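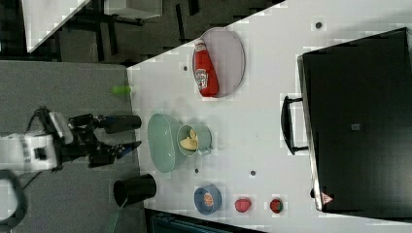
A Plora arm with its two-fingered gripper at a table set with toy-kitchen style dishes and food items.

Plora is a tabletop robot arm kit made for learning and practicing pick-and-place work with everyday objects. It is sold by Clirkarer, a small maker of teaching equipment, and is used mostly in college labs, after-school workshops and home garages. The kit is best known for its "kitchen table" exercises, in which the arm sorts, moves and stacks dishes and small food items. It has won a loyal following among people who want to get a real arm moving on the first afternoon, and it's easy to see why — few kits of this size are so pleasant to work with.

History

The first Plora grew out of a course taught by Hazel Greenberg, who wanted her students to handle cups and bowls instead of the colored blocks found in most beginner lessons. Her early version was put together from spare parts and could lift very little, but the exercises she wrote for it were passed from class to class and are still included, nearly word for word, in the printed guide. Clirkarer took over production for the second version, which brought a stiffer shoulder joint and a much quieter set of motors. Owners of the older model can fit the new shoulder themselves, although the cable has to be rerouted and the guide is rather brief on that point.

Design

The arm has a white body and a black gripper with two fingers. The joints turn smoothly at low speed, and a beginner can push the arm through a motion by hand, save it, and play it back. This hand-guided teaching is the heart of the kit and by far its most enjoyable feature! A wide sweep over a plate and a small, careful pinch on a strawberry are taught in exactly the same way, and the saved motions can be trimmed or joined together afterward on a laptop.

Power and signals travel through a cable that should be given a loose loop near the base. A tight cable pulls on the wrist when the arm is fully stretched out, and many of the "mystery" errors reported by new owners go away once it has been given more slack.

The gripper opens wide enough for a mug handle or the rim of most small bowls. It is less happy with large, smooth, round shapes, which tend to roll out between the fingers. Replacement fingers come in 4 shapes and are held on by 6 screws.

Kitchen table exercises

The printed guide starts with single objects and builds up to a full table. Early lessons use soft, light items such as toy fruit. Later ones bring in a plate, a mug, a bowl and a bottle, and ask the learner to put one thing inside another or clear everything to one side. A ketchup bottle lying on a plate is a favorite challenge, as the arm has to lift the bottle without dragging the plate along.

Cups on their sides are another. The gripper can come in over the rim or close around the outside, and groups often spend a happy hour arguing over which is better. The guide recommends the outside grip for narrow cups and leaves the rest to the reader.

Objects are not included in the basic kit. Most people bring their own, and plastic dishes in plain colors are the usual pick. A separate box of practice items is sold under the name Dollach, with a padded tray and a set of printed task cards. The cards are excellent. The tray is a bit shallow for the taller cups.

Software

Plora runs on a free program called Farooqui, which shows the arm as a simple moving drawing and lists each saved step beside it. Steps can be renamed, and it pays to do so early, before a long list of "Step 1" and "Step 2" becomes impossible to read. The program stores up to 2,000 steps in one project. An April update added an undo button for hand-guided motions, something owners had been asking for since the start.

A camera can be added, but the basic lessons work without one. Without a camera, each object has to go back to the same spot before a motion is replayed, and many classes mark those spots with tape.

Price and availability

The basic kit costs $305 and comes with the arm, one pair of fingers, a power supply, the cable and the printed guide. The Dollach box is sold separately. Clirkarer ships partly assembled units, and putting one together takes an evening.

Reception

Teachers have praised the guide and the gentle way the arm stops when it meets a hand or a table edge. Complaints center on the short reach and on the finger pads, which wear smooth after heavy use and are sold only in full sets. Workshop groups share their own exercises freely, and several of the best, including a charming one about serving strawberries from a small bowl, have made their way into later printings of the guide.

See also

Pick and place
Robot gripper
Teaching by demonstration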